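February, coating bench, notes on the Tuswood white

Second batch of topcoat mixed per Veerle's sheet. Viscosity fine after 2 minutes on the stirrer. Cured overnight, then a cross-hatch on each coupon. Adhesion good on the blasted steel, poor on the solvent-wiped steel. Same result as batch one, so the prep is the problem and I will stop adjusting the hardener.

Abrasion: 2000 cycles on coupon 23, no breakthrough. Mass loss 213 mg, higher than Kevin's number for the Martens primer alone. Balance needs recalibrating before I trust the last digit. Elmarie has the weights. 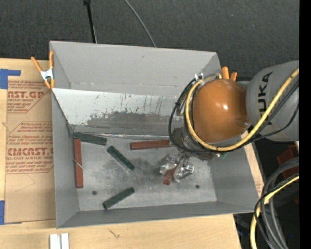 Flat coupons wear evenly and tell us little about sloped surfaces. Loss on a slope should be patchy, and the whitish panel in the gray bin is a fair reference for the pattern: light surface gone across the middle, short vertical scratches higher up, upper part still whitish. I want a tilted holder that gives the same distribution. Kyung-tae to cut one from scrap. Still open: film thickness at the coupon edges, and whether Prutar will send the finer grit.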